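Pavon group talk, speaker notes
Speaker: Seraina Egger
Slides with Jong-dae Jin and Afaf Awwad
16 January 2020

SLIDE 1. Title

Say the title once, then the plain version: how a gripper can tell which way up it is holding a thing, using only the small camera at the wrist. Thank Nam-gil Jang for the room. Don't tell the airport story.

SLIDE 2. The problem

Most grasping papers stop at the moment the object leaves the table. Success, tick, next trial. Then somebody wants the object put on a shelf the right way up, and the room goes quiet.

A hard bottle gives you edges you can trust. A soft toy gives you a different outline with every squeeze. Our first method fit a shape to the outline, and it was very good on a mug. We own a great many results on that mug.

PAUSE. Let people who have also published on a mug look at the floor.

SLIDE 3. What we changed

We stopped asking the outline. The new method (we call it Grunard, and no, it doesn't stand for anything) looks for marks fixed to the surface: labels, patches, stitching. It guesses an orientation from those and then uses the outline only to veto guesses that make no sense.

Two stages:
First stage, find the patch and straighten it as well as the cloth allows.
Second stage, score it at a set of rotations and keep the whole spread of scores, including the embarrassing ones.

Keeping the spread was Afaf's idea. I was against it for most of November. Give her the credit here, out loud, she is in the second row.

SLIDE 4. Held object, wrist view

Leave this one up for a while. People read it upside down whether they want to or not, and that does half my explaining.

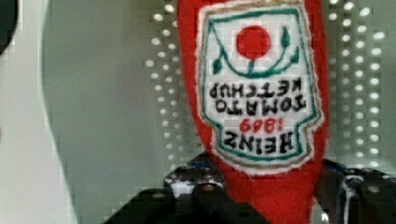

Plush ketchup bottle held by its base, cap end toward the top of the view. The label reads upside down.

Points to make while they tilt their heads:

The two sides of the bottle disagree. The left one curves and bulges, the right one runs almost straight down. Ask the outline method which end is which and you get an answer with plenty of confidence and very little behind it.

The patch is another matter. It has a border with a shape of its own, a red tomato at one end and HEINZ at the other. Any one of those would be enough for a person. The method likes to have the border and one more thing.

Somebody will ask if we are just reading text. We are not. The second stage has no idea what ketchup is. Letters help it because they are dark, busy and sit in rows. Stitched letters are a bit irregular, and we had expected more trouble from that than we got.

SLIDE 5. Training and test

2000 training views, 200 held back. No object appears in both sets. Say that twice, slowly, looking at the Krūmiņa people, who asked last time and were right to.

The robot runs came after: 100 grasps, with the object to be set down upright. Outright failures of orientation: 9. I'll take it.

SLIDE 6. The 9

Go through these honestly, they are better than the successes.

Most were views where a finger covered the patch. The method then fell back on cloth texture and became creative. A few were toys with the same picture on front and back, one of them flipped – I would like a word with the designer.

The spread of scores was wide in nearly all of these. So the arm could have known it was guessing. At present it doesn't check. It puts the toy down on its head and moves on with its day.

SLIDE 7. Next

Make the arm turn its wrist and look again when the spread is wide. Jong-dae has this half working. Do not promise a date. I promised one at Pakwood and still get mail.

Objects with no label at all: out of reach for now. If pressed, say "future work" and take a drink of water.

SLIDE 8. Questions

Likely ones:
Lighting? We kept it even on purpose. Harsh shadows are untested.
Speed? Fast enough that the arm is the slow part.
Why not a second camera? Ask Nam-gil about the budget.

If there is time left, go back to slide 4 and leave it up.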